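Trasden shelf handling project
Progress report to Anora, second period
Prepared by Oğuzhan Dağdelen

1. Where we are now

In this period we worked on the written rules for demonstration recording. The first version of the guide had 66 rules, and the operators told us it was too long to remember during a shift. We joined the rules which said the same thing and removed those which we could not check. The current version has 31 rules and fits on two printed pages.

The guide was sent to our partner Kotian in November. They returned it with comments, mostly on wording. Two comments were on safety and we accepted both: glass bottles are not used in training sessions, and no recording is made while a customer is in the same aisle.

2. Review of recordings

We checked 50 recordings against the new guide. In 17 of them at least one rule was not followed. The most common problem was that the second hand moved to the next item before the first item was placed. The next most common was a grip that covered the whole label.

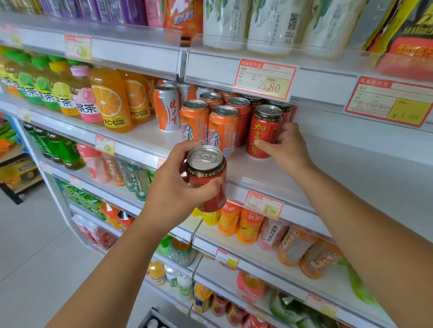
Rule 12 deals with grip and it was rewritten after the review. The old text said only "hold the item in a natural way," and each operator understood it differently. The new text asks for the thumb over the top edge and the fingers around the body, as with the red Jiaduobao can in the left hand, where the characters on the rim band can still be read. Rule 14, about the second hand, is still under discussion. When the right hand already touches another can of the same brand on the shelf, a reviewer cannot always say if this is support or the start of a new pick. Our proposal is to allow the touch, but the operator must say "next" before lifting.

3. Open points

The price tags are not covered well by the guide. Kotian wants them left as they are in the store. Our reviewers would prefer a check before each session that every tag is above or below the right product. We need a decision from Anora on this point, as it changes the preparation time.

The retraining of operators is delayed. We planned it for a Sunday, when the store opens late, but the Grevoria team could not come. A new day is not fixed yet.

4. Next period

We will finish rule 14, repeat the review with new recordings and send the results in the same table format. The budget for this work is not changed.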